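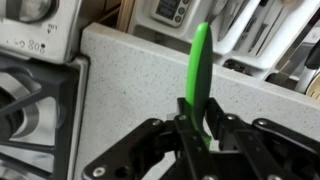 Siwan Parry asked how people in small towns ever got to see someone running for president before there was television. The short answer is that the candidate came to them, by train.

What was a whistle-stop tour?

A whistle-stop tour was a long train trip with a lot of short visits. The train pulled into a town, the candidate gave a speech, and the train left again. Some stops lasted only a few minutes. A candidate might give a speech at breakfast time in one town and another before lunch in the next.

The name comes from railroad workers. A "whistle stop" was a place so small that trains did not stop there unless someone asked. The whistle was used as a signal between the people running the train.

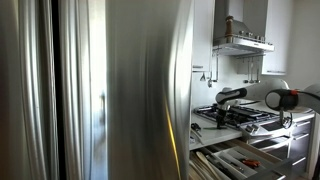

Where did the candidate stand?

Most of the time, on the back of the train. The last car often had a small open porch with a railing, called the rear platform. The crowd stood on the ground behind it, sometimes right on the tracks. There were no loudspeakers in the early days, so the speaker had to shout. Many candidates lost their voices before the trip was over.

Who else was on the train?

Newspaper reporters rode along and sent their stories by telegraph from the stations. There were helpers who wrote speeches, cooks, and railroad workers. Local leaders often got on at one town and off at the next, so they could talk with the candidate on the way.

What was it like in town?

Picture a town of 1000 people. The paper says the train will come in October, at 4 in the afternoon. School might let out early. The town band practices for days. Farm families start out in the morning, because the ride by wagon can take 3 hours. When the train comes in, the band plays, the mayor says a few words, and then the candidate speaks.

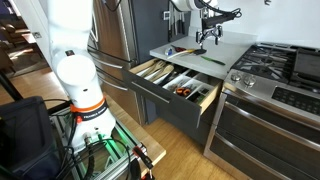 Candidates tried to say something about each place. In farm country they talked about crop prices. In a mill town they talked about wages. Most of the rest of the speech was the same at every stop.

Why did the tours end?

Radio came first, then television and airplanes. A candidate could reach more people in one evening from a studio than in weeks on a train. A few candidates still ride trains for a day or 2, mostly as a way to remember the old tours.

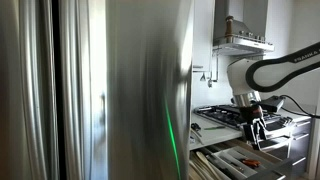
Did they let kids go up and shake hands? Damilola Adebisi wants to know. Sometimes, yes. If there was time, the candidate leaned over the railing and shook as many hands as possible, and children near the front had a good chance.

Words to know

Candidate: a person who is trying to get elected.
Campaign: the work a candidate does to win votes.
Depot: an old word for a train station.
Telegraph: a machine that sent messages over wires.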